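第七讲 一锅黄豆是怎么到地上去的
课程讲义,Estcombe 校区,机器人操作与安全
课前请读完第一到第四节,第五节上课讨论,第六节是作业

一、先把事情说清楚

这一讲只讲一起事故。没有人受伤,没有东西着火,保险也用不着出面,所以它在年度报告里只占了一行:“七月,双臂工作站,演示过程中物料散落。”写这一行的人文笔很好。“物料”是黄豆,“散落”的范围包括桌面、地面、线槽、一只鞋,以及底座和地板之间那条谁也伸不进手指的缝。

任务叫“提锅转移”,听上去像小学劳动课。桌上有一口小锅,带一根可以翻动的提梁,锅里装着干黄豆。右臂夹住提梁上的把手,左臂扶住锅沿,两臂一起把锅提起来,平移一段,放到电磁炉面板上。不开火,不加水。选干黄豆是因为洒了好扫,这个理由写在任务书的第一页,后来大家都不太愿意提。

工作站的配置如下,后面会反复用到:
机械臂两台,De Graaf 的中型臂,额定负载远大于一锅豆子。
末端是 Primlow 的两指软垫夹爪,手持版和机载版手指相同,手持版用来采集人的示范,机载版装在臂上执行。
策略网络由示范数据训练得到,输入是腕部相机图像和夹爪开度,输出是末端位姿和开度目标。
安全回路由集成商 Wolmont 提供,包含急停、保护停和一份很厚的说明书。

二、经过

下面的经过根据日志和在场人员的口述整理。口述之间有矛盾的地方以日志为准,日志之间也有矛盾,那部分留到第三节。

上午调试,同一个任务连做了 15 次,全部成功。请记住这个数字,它在下午给了大家很多不该有的信心。

下午演示,桌布换过,灯换过,锅里的豆子比上午多。豆子多了多少没有记录。任务书写的是“适量”。

右臂下探,夹爪合拢,夹住把手。左臂夹住锅沿。控制台显示两侧“抓取成功”。两臂开始抬升。

抬升到一半,右侧把手在手指之间开始滑。滑得很慢,慢到有人以为是策略在微调姿态,还夸了一句。锅身随之倾斜,左侧夹爪被迫承担一个它没有准备承担的力矩。豆子往低的一侧聚拢,重心跟着过去,倾斜加剧。

这时操作员按下急停。按得很及时,反应时间放在任何一本教科书里都是优秀。两台机械臂应声停住,抱闸锁死,纹丝不动。

夹爪也应声动作:失去使能,回位弹簧把手指推开。

锅掉下来,落点在桌沿以内,弹了一下,落点就到了桌沿以外。

事后有人在白板上写:“急停功能正常。”这句话一个字都没错,本讲剩下的内容可以看作对它的注释。

三、故障分析

我们按时间倒着来,从最后发生的事情往前查。倒着查的好处是每一步都有一个确凿的后果等着解释,顺着查则很容易在第一个可疑的地方停下来,宣布破案,然后去吃饭。

3.1 急停为什么会松手

Wolmont 的接线方案把夹爪电源挂在安全回路下游。急停一按,动力全断。对于大多数工位,这样做没有问题,夹爪张开,工件留在治具里,人的手指如果不幸在里面,也能抽出来。

提锅时没有治具。工件悬在半空,夹爪是它和地面之间唯一的约定。断电张开,等于把“停”翻译成了“扔”。

这里有一个常见的误解,每年考试都会出现:认为“停机”就是“安全状态”。请把两件事分开写。停机描述的是机器,安全状态描述的是机器、工件和人合在一起的那个局面。手里端着东西的人突然昏倒,他本人确实停了。

改成断电保持行不行?可以,但要先回答另一个问题:如果夹住的是手呢?断电保持的夹爪会非常忠诚地继续夹着。通常的折中办法是断电保持加手动释放,同时把夹持力限制在可以接受的范围内。这一折中需要做风险评估,评估要写下来,写下来的东西要有人看。我们在第二步和第三步之间丢过不少文件。

3.2 把手为什么会滑

提梁上的把手是弯的,表面光滑,截面接近圆形。两根手指从两侧夹住它,软垫变形后包住一部分,摩擦力够提起空锅,也够提起上午那锅豆子。

但把手和锅之间不是刚性连接。提梁用金属丝弯成,两端挂在锅上,可以转。夹爪夹住把手,锅在下面像一个不太情愿的钟摆。只用右臂提,锅会自己找到平衡,姿态由重力决定,这是提梁这种古老设计的聪明之处。左臂再去夹锅沿,聪明之处就没有了:锅的姿态现在由两只手共同决定,两只手的意见只要稍有出入,差额就全部变成把手处的剪切力。

两臂之间的标定误差在提空锅时看不出来,锅轻,软垫吃得下。豆子多了,软垫先被压扁,压扁之后不再像软垫,更像一块稍有教养的硬塑料。误差无处可去,把手开始滑。

课堂上常有人问,既然单臂提更稳,为什么要用双臂。任务书的解释是“展示双臂协同能力”。这是一个合法的工程需求,只是它来自演示,同锅没有关系。

3.3 系统为什么不知道把手在滑

这一段值得慢慢读。

夹爪手指上贴着方形的视觉标记,腕部相机看到两侧标记,由它们的位置算出手指开度。手持版没有电机编码器,只能这样算。为了让训练和执行的输入一致,机载版也用同一套算法,虽然机载版明明有编码器。为了数据格式统一,我们把一个能直接读的量改成了用眼睛猜。会议纪要显示,这个决定获得一致通过。

标记会被遮住。锅沿亮,不锈钢反光,灯换过以后反光的位置也换了,标记时有时无。遇到看不见标记的帧,程序用前一帧的数值顶上,再看不见,继续顶。日志显示,从抬升开始到急停,右侧开度连续 88 帧完全相同,小数点后面每一位都相同。

真实的传感器不会这样。真实的传感器总有一点抖动,像活人的呼吸。一个读数如果平得像尺子画的,要么世界静止了,要么它早就不在测量世界了。请养成习惯,看到完美的直线先怀疑。

“抓取成功”的判据又只看开度:开度大于全闭值、小于全开值,并保持稳定,就算成功。一个冻住的数字当然非常稳定。从判据的角度看,这是当天下午质量最高的一次抓取。

3.4 上午为什么都成功

因为灯没换,标记看得见;因为豆子少,软垫没有压到底;因为标定误差还在容许范围之内。三个条件都处在边缘,都没有越过去,测试也就没有看见它们。

同一条件重复十几次,得到的信息比大家以为的少得多。它说明系统在那一种灯光、那一锅豆子、那一个摆放位置下可以重复。想知道换一种条件会怎样,只能去换一种条件。把原来的条件再做一遍,得到的主要是一张更好看的表格。

3.5 示范数据里有没有线索

有,而且不少。回看人用手持夹爪做的示范,可以发现熟练的示范者提锅时几乎都会先轻轻往上带一下,停一停,等锅不晃了,再继续提。手上有感觉,滑不滑一试便知。

问题在于,示范者靠手腕感受到的力没有被记录。数据里只剩图像和开度,那个“停一停”看起来像一段多余的静止。预处理脚本有一项功能叫“去除静止段”,用来节省训练时间。它运行良好,把整套数据里最有经验的那个动作删得干干净净。

学到的策略因此提得很流畅,比人流畅。演示前有人专门称赞了这一点。

四、整改

整改单一共列了 6 条,按执行的先后抄在下面,后面的话是授课者加的。

1. 机载夹爪改用电机编码器读开度,视觉开度只作校核。两者不一致时报警。报警后首先要有人看,目前这一步由蜂鸣器代劳,音量已经调高。

2. 视觉标记丢失超过规定帧数,开度标为“无效”,不得用旧值填补。程序里原来那行填补代码的注释写着“临时方案”。它比写它的人在组里待得更久。

3. 增加试提。夹住后先抬起很小的高度,保持,比较锅与手指的相对位置,再决定提还是放。也就是把被脚本删掉的动作用代码再写一遍。

4. 夹爪电源从急停回路中单独分出,断电保持,加手动释放杆,重新评估夹手风险。新方案由 Wolmont 出图,校内复核。复核前不得提装有物料的锅。

5. 左臂夹锅沿时改用柔顺控制,允许锅依靠自身重量找正。双臂仍然双臂,演示需求得到尊重,只是左臂现在的贡献更接近陪伴。

6. 物料按重量装,记录重量。“适量”一词从任务书中删除。这一条成本最低,拖得最久,因为需要买一台秤,而秤属于厨房用具,不在设备采购目录里。

保护停和急停的区别在整改后重新写进了操作规程。策略异常、姿态超限、抓取可疑,走保护停:臂减速停止,夹爪保持,原地等候处理。人身有危险,按急停,锅要掉就让它掉。请不要因为这一讲讲了锅掉下来,就在该按急停的时候犹豫。一锅豆子的价格,组里查过,完全承受得起。

五、课堂讨论

讨论以下几点,每组选一点,不要求达成一致。

把手滑动的过程很慢,操作员其实看见了,但以为是策略在调整。学习得到的策略常有一些难以解释的小动作,时间长了,旁观者会习惯替它找理由。怎样设计界面,才能让人看出“它在调整”和“它在失控”的差别?只加一盏红灯的方案请先说明红灯由谁点亮。

试提需要时间,一次转移会因此变慢。假设产线主管拿着秒表站在你旁边,你怎样说服他?提示:不要从黄豆讲起。

锅里换成热水,整改单上哪几条不够用?缺的那几条,应当在任务立项的哪个阶段就被发现?有同学会回答“一开始”。请继续说明“一开始”是哪份文件的哪一栏。

不锈钢反光在实验室里是老熟人了。有一组曾提议给锅喷哑光漆,理由是这样识别率就上去了,几乎能到满分。讨论这种做法改善的是系统,还是考卷。

六、作业

为提锅转移任务写一份失效模式分析,格式不限,但每一行要包含:失效现象、系统能否察觉、靠什么察觉、察觉之后做什么、做了之后工件在哪里。最后一栏往年空得最多。

另写一页纸,从抓取点开始,分析提梁把手、锅沿和锅底三种抓法各自约束了哪些自由度。要画受力图。用箭头,不要用形容词。装料后重心怎样移动,要单独画一张。

允许到工作站旁观察实物,观察时不要碰急停按钮来“看看是不是真的会松”。往年有人看过了,会松。 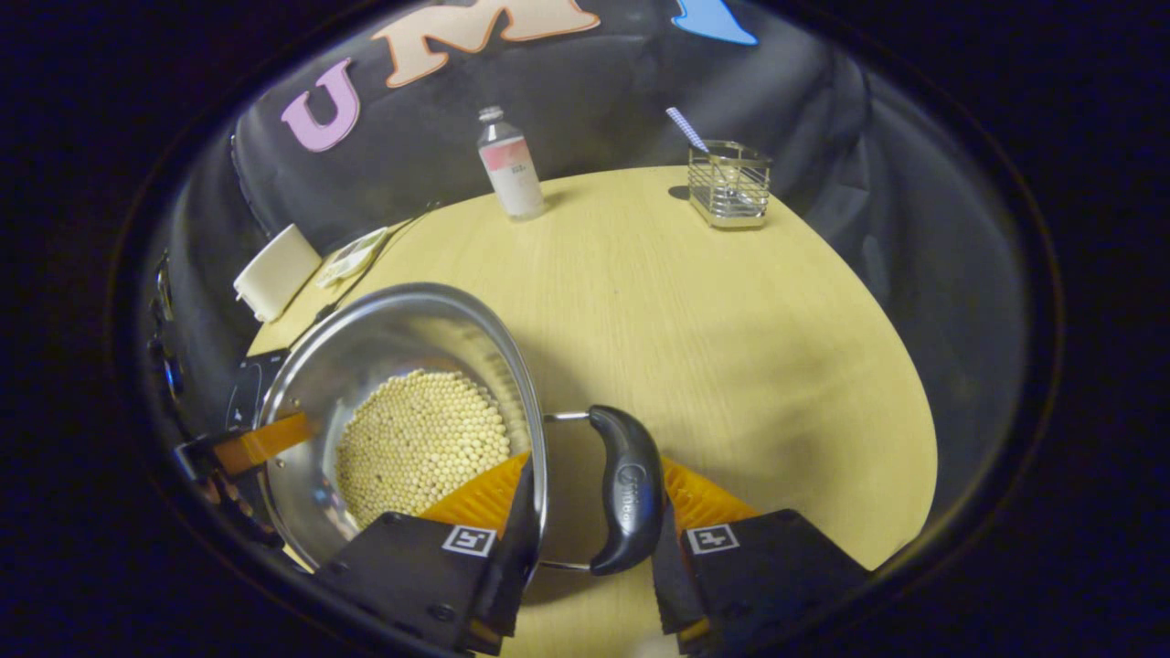

画受力图时把颗粒物料当成会流动的东西处理,倾斜以后重心位置要重新算。直接把豆子画成一个粘在锅底的方块,这道题按一半计分。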